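Ticket: Banknotes catching in divided organizer, Castaño room
Opened by: Front desk, Castaño
Product: Clamasus divided organizer
Table: Clundik, light wood top
Status: Closed

Problem as reported

The notes do not sit flat in the narrow slots of the organizer. They go in at an angle and catch on the dividers. When someone pulls one out, the one behind it comes along, and we have had two count errors from this. The float is 500 and it has to match the sheet on the laptop before the room closes.

It started after the organizer was moved from the side shelf to the center table. On the shelf we only kept receipts in it, so it may always have been like this and we did not notice.

What we have tried so far:
Turned the organizer so the long side faces the person counting. No change.
Took everything out, tipped it over a trash can, and tapped the bottom. A little dust, nothing else.
Sorted the notes so they all face the same way. A little better, still catching.

Some small items had also been dropped into the compartments by people looking for a place to put them. I have asked for that to stop, but it still happens.

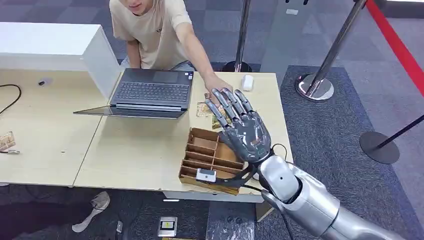 Organizer on the center table, with the laptop toward the back.

Eltisbridge Support, first reply

Thanks for the report. Please check the following and write back under each point.

1. Is the organizer level? Put a pencil in the longest compartment and see if it rolls.
2. Are the dividers pushed all the way down?
3. What is the width of the narrowest slot, and what is the width of your widest note?
4. Is anything else kept on the table during the count?

Do not trim the dividers yet. If they are trimmed, we can't exchange the set.

Front desk

1. The pencil rolled toward the front. The front edge of the center table is in two pieces that meet at an angle, and I had one corner of the organizer over the place where they meet. I moved it back and the pencil stayed put.
2. Two were high. I pressed them down by hand. One came back up overnight, so I pressed it down again and it has stayed so far.
3. The widest note is 7 millimeters wider than the narrowest slot. That explains why they go in at an angle.
4. The laptop, always. Usually a mouse, and on most days somebody's snack. The laptop has to be there for the sheet, but it takes up the flat space where I would like to spread the notes.

I did a test count on Thursday with the organizer emptied first and the notes piled on the table beside the laptop. Counting from the pile took 10 minutes. The last count straight out of the slots took longer than that, and I had to repeat it.

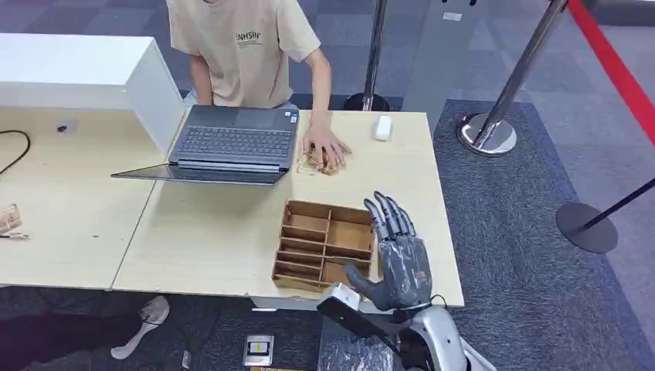 Jairo Montoya: We had the same trouble at our counter. Quit using the narrow slots for paper money. Put the notes in the long compartment, standing on edge, with a piece of stiff card between values. Coins and paper clips can have the narrow ones. Also count on the bare table first and only then load the tray. If you count while loading you lose your place every time the phone rings.

Front desk

Tried this. The notes stand up in the long compartment and don't catch. The cards I cut were 3 millimeters too tall at first and got knocked over when I reached past them, so I cut them down to the height of the side wall. Three counts since then, all matching the sheet.

One leftover question. Some of the older notes still stick to each other. There is thin clear plastic in the room, and I wondered if static from it could be getting into the paper. Is that worth looking at?

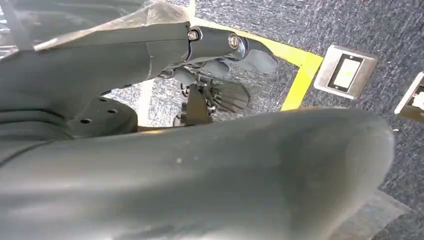

Clear plastic sheet, upper left.

Eltisbridge Support

Probably not the plastic, unless the notes are resting on it. Older notes stick because they are soft and a bit greasy from handling. Keep the pile on the bare tabletop and fan the notes once before you count. If two stay together after that, set them aside and do them last.

For the slot width, we can send the wide divider set for the Clamasus. It leaves fewer compartments but each one will take a note flat. Tell us if you want it. The dividers lift out from the top, no tools needed.

Front desk

Fanning helped. No pairs in the last two counts.

Please send the wide set. I will keep the old dividers in the drawer under the printer in case we go back to receipts.

I also put a strip of masking tape on the Clundik table to mark where the back of the organizer goes, so it doesn't get pushed onto the join again. The tape has already been peeled off once. I put down a new piece.

Eltisbridge Support

Wide set added to the November shipment. Closing this ticket. Reply here if the high divider comes up again and we will replace that one too.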